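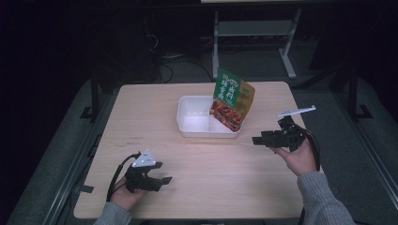 2022年7月2日,我去Stitlow参观了他们的数据采集间。我的中文是工作以后才学的,写得慢,有些词可能用得不太准,请大家原谅。

带我们参观的是Vimala Iyer。她先不讲设备,先发给每人一张纸,上面是采集间的规则,一共23条。我本来以为看机器会看很久,结果一个上午大部分时间都在谈规则。对我来说,这个反而更有用,我们公司Fliten正在写自己的操作规范。

操作员用两只手各握一个手持夹爪,在木头桌子上练习食品包装类的任务,比如食品袋和分格的白色塑料盒。夹爪上装有标记物,规则第4条说,标记物不可以被袖子或者线缆挡住。第一次听觉得很简单,自己试了才知道,手腕一转,线就跑到前面来了。

关于线缆,他们写得很细:从夹爪出来以后要留一个弯,不能拉直;地上的线要靠边走,人站的地方不能有线。我问,为什么不全部固定在地上?Vimala回答,以前固定过,换工位的时候大家嫌麻烦,就自己拆,拆了又不装回去。现在的做法是每次开始以前检查,检查的人和操作的人必须是2个人。

还有一条我抄下来了:“物品掉落时,不要马上去捡,先说停,再放下夹爪。”试操作的时候我掉了3次,每次都先弯腰,每次都被提醒。

下午看了Kotian的标准文件,是他们和Fustell一起修改的,从一月开始用。里面把“失败”分成两种,一种要保留记录,一种要删除。两者的界线我没有完全听懂,已经写邮件去问,收到回答以后补在这里。

交通方面,从车站走过去要很久,最好坐车。进门要登记,请带证件,鞋子不要穿高跟的。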